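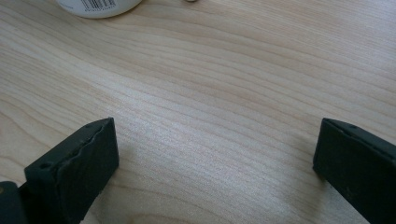 SET-UP GUIDE > GELTA FOUR-SHAFT TABLE LOOM

Section 3. Positioning the loom and putting on the first warp

This section covers everything between the assembled loom (Section 2) and the first pick of weaving (Section 4). Allow a full day if you haven't warped a loom before. It can be split over several sittings, and the places where you can safely stop are marked.

The instructions use the sampler warp as the worked example: 294 ends of Juška 8/2 cotton at 7 ends per centimetre, giving 42 cm in the reed. If you are using your own yarn, do your calculations first using the worksheet in Appendix B.

3.1 Choosing a table

The loom needs a flat, level surface with a clear run of at least 1345 mm from front to back. This includes the loom itself and the room you need behind it while winding on. You can put it on a shorter table once the warp is on.

1. Check that the table doesn't rock. If it does, pack the short leg before you put the loom on it.
2. Set the loom with the front beam parallel to the front edge of the table, set back by the width of your hand.
3. Fit the four felt pads supplied in the hardware bag to the underside of the side frames. On a smooth varnished top, use the rubber pads instead.
4. Fasten the two clamps, one on each side frame, at the rear. Finger-tight plus a quarter turn is enough.

CAUTION: Don't clamp directly onto glass, stone or veneer. Place a piece of scrap timber between the clamp foot and the table.

Note: Sitting height matters more than people expect. Your elbows should be slightly above the front beam when your hands are on the beater. If the table is too high, raise the chair and put something under your feet.

3.2 What you will need

From the carton:
raddle (the long comb with the removable cap)
two lease sticks and cord
reed, 35 dents per 10 cm
threading hook and reed hook
warp sticks, bundle
apron rods, two

Not supplied:
warping board or mill
Juška 8/2 cotton or similar, in a colour you can see easily against the heddles
scissors
strong smooth string for ties, in a contrasting colour
masking tape

White heddles and white yarn are a poor combination under a lamp. For a first warp, pick anything mid-toned.

3.3 Measuring the warp

1. Cut a guide string 2.5 m long, plus enough for a knot at each end. Tie it to the first peg of the warping board and find a path to the last peg that takes up its full length.
2. Tie the warp yarn to the first peg and follow the guide string.
3. Make the cross between the two pegs nearest the end. Go over one and under the next on the way out, then the reverse on the way back.
4. Wind at an even tension. The yarn should lie straight between the pegs without bending them inwards.
5. After every seven ends, pass the counting string across the group in a figure of eight. Each group will fill one space of the raddle, so you will finish with 42 groups.
6. If you need to join yarn, knot it at the first or last peg only. A knot in the middle of the warp will catch in the reed.
7. Tie the cross in four places, one tie on each arm of the X. Then tie a firm choke a forearm's length from the cross, and another every metre.
8. Starting from the end away from the cross, chain the warp off the board. Leave the cross loose at the end of the chain.

You can stop here. A chained warp will keep for months in a paper bag or pillowcase if the cross is properly tied.

CAUTION: Don't remove the cross ties until the lease sticks are in and their ends are corded together. The order of the ends can't be recovered once the cross is lost.

3.4 Spreading the warp in the raddle

1. Lift out the beater and set it aside. Slide the shafts to the middle of the castle and push the heddles to the left and right in equal numbers, leaving a clear path.
2. Tape the raddle to the top of the back beam. Find its centre mark and make a second mark 21 cm to each side.
3. Put one lease stick through each side of the cross. Cord the sticks together at both ends with a gap of two fingers between them, then remove the cross ties.
4. Hang the sticks from the castle with string so they sit just in front of the raddle.
5. Slide the rear apron rod through the end loops of the warp and lace it to the apron.
6. Working from the left mark, lay one counted group in each raddle space. Remove the counting string as you go.
7. Fit the cap and secure it with the two elastic bands.

If you reach the last group and there is a space left over, a group has been skipped or doubled somewhere. Look along the raddle for the thick one before you take everything out.

3.5 Winding on

This step goes better with a second person, who holds the chain at the front of the loom and does nothing else. It can be done alone by weighting the warp with two water bottles.

1. Bring the chain through the castle and out over the front beam.
2. Check that the rear ratchet is engaged.
3. Turn the back beam slowly. The helper keeps a steady pull and lets the warp travel.
4. Lay warp sticks side by side on the beam for the first full turn, then add two for each turn after that.
5. Stop after each turn and look at the raddle. Loosen any tangle with your fingers by patting or flicking it. Don't comb the warp.
6. Stop winding when the cut end hangs 40 cm in front of the castle.
7. Cut the end loops, remove the raddle cap, and lift the raddle away.

CAUTION: Keep fingers and long hair away from the ratchet while the beam is turning. The pawl drops quickly.

You can stop here. Tie the warp in loose slip knots in front of the lease sticks so it can't slide back.

3.6 Threading the heddles

The sampler uses a straight draw: shaft 1, 2, 3, 4, repeated. There are 294 ends, so the last two fall on shafts 1 and 2. You will need 74 heddles on each of shafts 1 and 2, and 73 on each of shafts 3 and 4.

1. Count the heddles and move the spares to the outside before you begin.
2. Sit as close to the castle as you can. On the Gelta, the front beam lifts out when you pull both locking pins.
3. Begin at the right if you are right-handed, or at the left if you are left-handed. If you begin at the left, read the draft from left to right as well.
4. Take the next end from the cross, pass the hook through the heddle eye, and draw the end forward.
5. After each four ends, check 1, 2, 3, 4 with a fingertip. After each sixteen, tie the group in a slip knot.
6. When all the ends are through, raise each shaft in turn and look for ends that have crossed between heddles.

Torbjørn Løken, who wrote the first edition of this guide, recommended threading for no more than forty minutes at a stretch. Most threading errors reported to us were made late in the evening.

3.7 Sleying the reed

1. Replace the beater and fit the reed. Mark its centre with a short piece of tape.
2. Measure 21 cm to the right of the tape. This is your first dent.
3. Draw two ends through each dent.
4. Undo one slip knot at a time, and retie the group in front of the reed.
5. Look through the reed from the side. An empty dent shows as a line of light, and a crowded one as a dark line.

3.8 Tying on

1. Refit the front beam and bring the front apron rod up over it.
2. Take a 2 cm group from the centre. Divide it in two, bring both halves over the rod and up around the outside, and make the first half of a knot on top.
3. Do the same at the far left and far right, then fill in between.
4. Starting again at the centre, tighten each group and finish with a bow.
5. Pat the warp with a flat hand. Retie any group that feels softer than the others.

3.9 Checking the sheds

Raise shafts 1 and 3, then 2 and 4. Each shed should open cleanly across the width.

One end stays in the middle: it has missed its heddle eye. Rethread it.
Two neighbouring ends rise together: check the threading order at that point.
An end catches against another: they are crossed between the reed and the heddles. Untie that group and resley it.
A whole shaft lifts low on one side: adjust the lifting cord as described in Section 2.6.

If a heddle is missing for a threading correction, tie a string one in place, or use a repair heddle (part 1048, packet of ten). Repair heddles clip on with the shaft in position.

Corrections to this section were supplied by Vlasta Matić and Tsung-han Chien. Revised 15th June. Spare parts and reeds for the Gelta and the older Pater model are listed in the Gritulow parts catalogue.

Next: Section 4. Winding bobbins and weaving the header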